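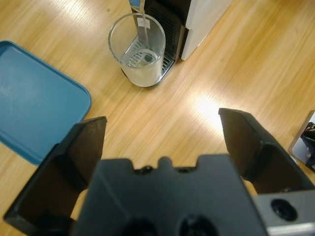
Workcombe Two-Arm Cell, Coffee Task Package

Vuver supplies the Workcombe cell as a fixed bench for research on learned manipulation. The coffee task package adds a capsule machine, a capsule stand, a tray and a drinking glass, with a recorded set of 900 demonstrations performed by human operators.

Layout

Two arms are fixed at the near side of a wooden tabletop. Each ends in a black two-finger gripper. Objects go along the far side, within reach of at least one arm.

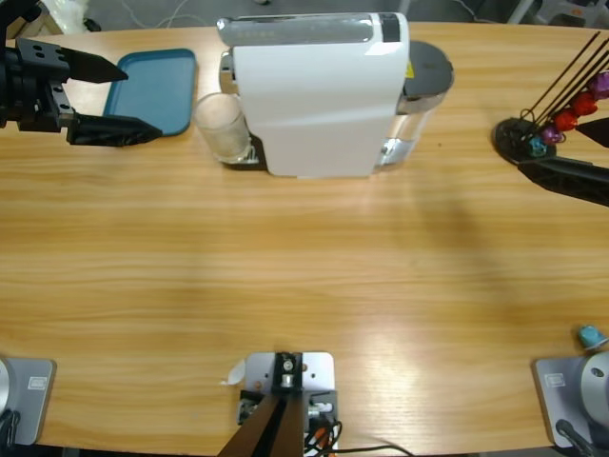 Fixed view: coffee machine, capsule stand and both grippers.

Views and training

The policy takes one fixed view and one view from each wrist. Obsa Berhe's group at Harnville trained it on 786 of the demonstrations and held back the rest for checking.
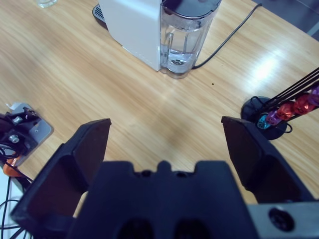
Wrist views matter most during capsule pickup, when the fingers can hide the target from the fixed camera. With the wrist input removed, most failed runs ended at this step. The Tokgöz controller logs joint positions and finger opening with every image.
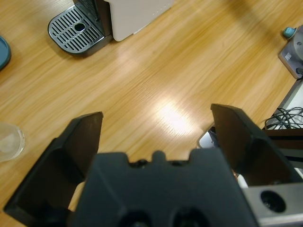
Wrist view: open fingers, drip tray at top, glass at left.

Supplied files

Demonstrations, trained weights, calibration sheet and 9 test layouts. Page revised June 19, 2026.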